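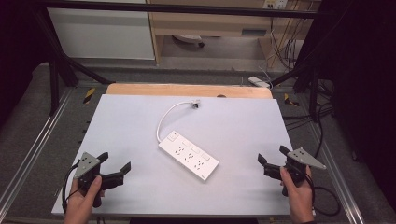 Figure 5.1 A power strip with three sets of outlets.

Chapter 5
When a Government Calls an Early Election

In November the governing party of Deltida lost its majority, after 13 of its members left to sit alone. The prime minister, Ashton McKinnon, could wait for the normal end of the term or ask the voters sooner. He chose the second way. In this chapter we study why leaders make this choice, and what happens to the state while the campaign is going on.

An early election is one which takes place before the full term of the parliament has finished. In some countries the leader alone may ask for it. In Deltida the parliament must first agree by a vote, and the campaign then lasts 19 days.

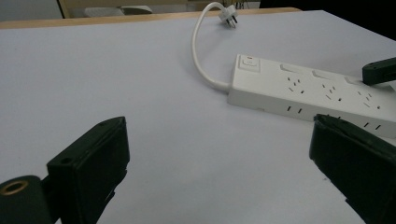 Who governs the country during the campaign?
The old ministers stay in their offices, but they should take only the decisions that cannot wait. We call this a caretaker government.

The opposition leader, Rhys Pearce, did not welcome the date. His party was strong in the port town of Serkport but had few members in the farming districts near Siltthorpe, where it still had to find candidates.

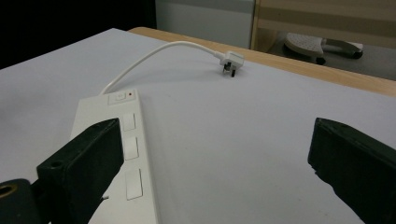 Figure 5.2 The switch end of the strip, with its small red light.

The result was close. In the district of Tamihana the government candidate won by 900 votes, and this one seat gave McKinnon his majority again. Section 5.3 returns to this district and looks at its voters in more detail. 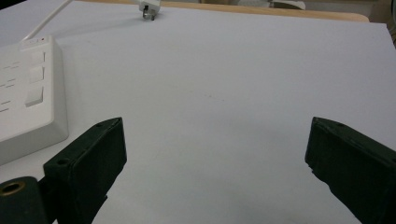 Figure 5.3 White surface, seen from close by.

Before you read further, write down two reasons why a leader may prefer to wait. Keep your notes, you will need them for the exercise at the end of Section 5.2.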